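Butano (software)

Butano is a planning and control package for robot cells in which two arms share one work area. It takes a written task, splits it into steps, assigns each step to an arm, and produces joint motions that keep the arms clear of each other and of whatever else is on the table. It was started by Umesh Nautiyal and Ingvar Norðdahl at Pravenwood, a small robotics software firm, and its first public release came in February 2019. The package is used mainly for tabletop work with household objects.

Background

Before Butano, Pravenwood used a separate planner for each arm. Each planner treated the other arm as a fixed obstacle in its last known position. This was safe as long as only one arm moved at a time, but it made long tasks slow, and it often failed when both arms were needed near the middle of the table. Norðdahl wrote a replacement that planned for both arms together as a single mechanism. Nautiyal added the task layer, which had until then been a set of hand-written scripts.

The name was chosen by Nautiyal and has no technical meaning. Early internal versions were called Fleltuvier, and that name survives in the configuration format, where files still begin with the letters "flv".

Kitchen layouts are the usual setting for development. Objects differ in shape and in how they can be held, and large fixed items limit the paths the arms can take. 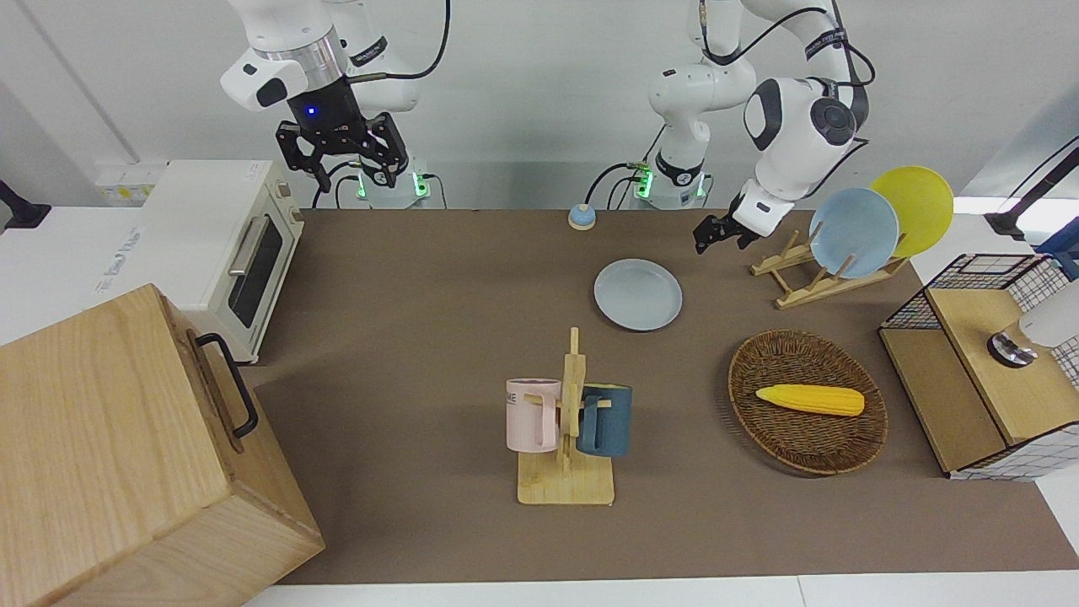
Photo: Hjalti Hauksdóttir / Pravenwood

A dish rack is a common test of the motion planner, as a plate standing upright between slats can be approached from only a few directions. Mugs on a stand raise a different problem. The handle has to clear the peg before the mug can be moved sideways, so the path needs a short lifting or sliding section that an ordinary shortest-path search would leave out. Butano stores these sections as "exit moves" attached to the object type.

Structure

The software has a perception module, a world model, a task planner, a motion planner and a controller. They run as separate processes and can be replaced one at a time.

The perception module reads images from one or more fixed cameras and reports a list of objects with a type, a pose and a confidence value. Objects below the confidence limit are still passed on, but only as obstacles. The planner will steer around them and will not try to pick them up. This rule was added by Benedicta Sarpong, who maintains the module, after an early version repeatedly tried to grasp shadows.

The world model holds the current state of the table. Each entry carries a time stamp and is marked stale when it has not been confirmed for 10 seconds. Objects hidden behind an arm are a special case. They keep their last pose until the arm has moved out of the camera's view, at which point they must be seen again or are dropped.

The task planner works from a library of 36 actions, such as grasp, place, pull and hold. Every action lists what must be true before it starts and what should be true when it ends. The planner searches for a sequence that reaches the goal and then decides which arm does what. The choice depends on reach, on what each gripper is already holding, and on how far the other arm would have to move out of the way.

The motion planner uses a sampling method followed by a smoothing pass. It checks for contact between the arms, between each arm and the table, and between a held object and everything else. If no path is found for both arms moving together, it falls back to moving one and parking the other.

The controller sends joint targets at 200 Hz. It also compares measured with expected motor current, and stops both arms if the difference stays too large over several cycles.

Handles and doors

Version 2 added support for drawers, cabinets and appliance doors. These are described by a joint type, a travel limit and a handle pose, and the gripper is made to follow the path of the handle while it is closed on it. A drawer needs a straight pull, while a hinged door needs an arc. Where the hinge position is not known, the controller can estimate it from the first part of the motion, using low stiffness until the estimate settles.

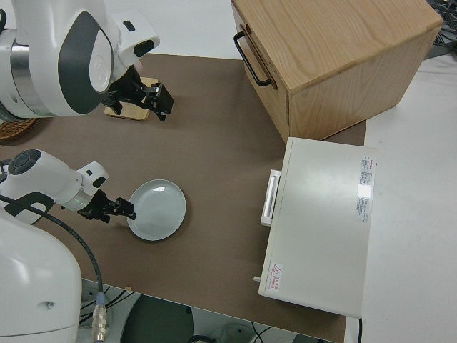

Can Butano be used with a single arm?
A single-arm cell is set up by leaving the second arm out of the configuration file. The task planner then skips the assignment step, and any action that needs two grippers is removed from the library.

Calibration

Cameras are calibrated against the arms with a tool named Þorgeirsson. The user fixes a printed marker to one gripper, and the tool moves it through a set of poses and solves for the camera position. The same procedure is then carried out with the other arm. If the two results disagree by more than the set tolerance, the tool reports an error and keeps the old calibration. Users are advised to repeat the procedure after a camera mount has been touched.

Limitations

Soft items such as cloth are not modeled. Shiny plates and clear glass are often given poor poses by the perception module, and the manual recommends diffuse lighting. Planning time rises quickly on crowded tables. Ferdinand Hämmerli, who wrote the smoothing pass, has described the fallback to single-arm motion as the part of the package most in need of work, as it is triggered more often than necessary when the bases are mounted close together.

See also
Motion planning
Bimanual manipulation
Hand-eye calibration
Task and motion planning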